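Thu 18 October

1/ I have now spent enough time with the Manditz bin-picking kit to have opinions, which the Manditz sales team has been asking for weekly since May. A thread. Mute me now if you don't care about robots picking things out of bins.

2/ What you get for your money: a gripper, a bracket, a box of electronics with a fan that sounds like a hair dryer in the next apartment, a software license, and a cable set. You bring the robot, the bin, the computer and the patience. The quick start guide lists the first three.

3/ The quick start guide, by the way, is 100 pages. I read it on the train to Londum and had pages left over for the trip back. Page 2 says "Congratulations." Page 3 is a list of things that void the warranty.

4/ Mechanical install went fine. Bolts fit, threads were clean, the hex key in the box was the right hex key. I want to give credit here, having once received a Turkska gripper with somebody else's bolts in the bag.

5/ Cable routing is where my afternoon went. The drawing shows one tidy line running down the arm. The drawing was made by someone whose robot never turns its wrist. Leave a loop. Then leave a bigger loop. Then run the wrist to both limits at low speed with your hand on the stop and find out how big the loop should have been.

6/ Software. Setup wizard, eleven screens, and screen nine asks you to confirm something you haven't been shown yet (it's on screen ten). Go forward, go back, confirm. Support knows. Support has known since the last version.

7/ Calibration, on the other hand, is lovely. You hit go, it wanders through its poses, you eat a sandwich, it gives you a number. It even tells you if the number is bad. The Arellano kit just gave you a number and wished you luck in life.

8/ Now the claim on the box: "picks the unfamiliar." No training on your parts, no models to load, just dump things in and go. So I did 1000 attempts with mixed junk in a bin, reshuffling by hand as I went. My back would like a word with Manditz.

9/ Results, loosely: solid chunky things, great. I stopped watching those. Shiny things, so-so, with a lot of thoughtful hovering. Anything with holes in it or a skinny frame, it goes for the gap. Every time. Very confident about the gap.

10/ Soft stuff surprised me. I expected a disaster and got a decent grab most of the time. Letting go was the harder half. The release setting is in a menu called "Advanced Comfort" and I have no idea who is being comforted.

11/ Corners are the real weak spot. Once something settles against a wall, the planner gets shy and starts proposing approaches from the far side of the building. There's a wall clearance value you can lower. I lowered it. I also clamped the bin down, and so should you.

12/ Midway through the mixed set:
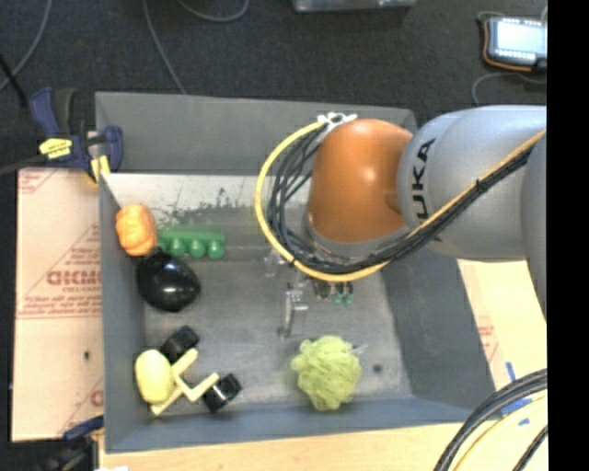 KUKA arm over the gray bin. Pumpkin-like object, green block, bath pouf, and the yellow toy with the black wheels down in the corner.

13/ For those squinting: yes, the yellow one is the skinny frame type from post 9. I put that kind of thing in on purpose. If I only tested it on blocks I could have written this review from the brochure.

14/ Support gets a solid B. They answer the same day, they read the logs you send, and they only asked me to restart it once. Minus points for the ticket that was closed as "resolved by customer." I mean, I did resolve it. Still.

15/ Price: the kit is one thing, the yearly license is 2000 on top, and it stops picking when the license lapses. Mine has a little countdown in the corner of the screen. Great for morale.

16/ Would I buy it? For a line with boxy parts and a lot of changeover, yes, and I'd budget 2 days for install instead of the "single morning" they promise. For small shiny parts in deep bins, wait a version. If you already own the Arellano one and it works, leave it alone and go home on time.

17/ Paid for the kit myself, no discount, Manditz hasn't seen this thread. Settings file goes up once I've taken the rude comments out of it. Replies open, but I'm not doing the cable loop question again, see post 5.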